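Print this page | E-mail this page

Handout 6: Setting rules for gripper work in simulation

Most of you will run your first grasps in the simulator before you are given time on the Luvincombe arm. The same rules apply in both. If a habit is bad on the real bench, it is bad on the screen.

1. Write down the pass rule before the run. For this unit, a grasp passes if the object is held clear of the surface for 2 seconds.

2. Fix the limits on speed and closing force, and keep them in the run sheet. Do not change them halfway through a set.

3. Start with the fingers open and the object between them. Check both sides for clearance – thin parts that stick out are easy to miss from overhead.

4. Run the full set of 300 trials. Failed trials stay in the count.

5. Keep the object model and its version number with the results. Jussara Moura will return any set that lacks them.

Rounded objects need extra care. They can roll or turn as the fingers close, so choose the grip line first and note it on the sheet. Run sheets go to Vsevolod Harasym by Tuesday.

Related items
Handout 5: Naming and storing run files
Handout 7: Stop conditions and safe distances
Reading: The Nilar bench rules 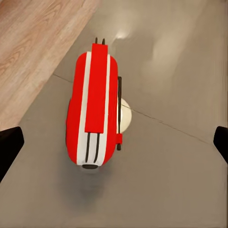
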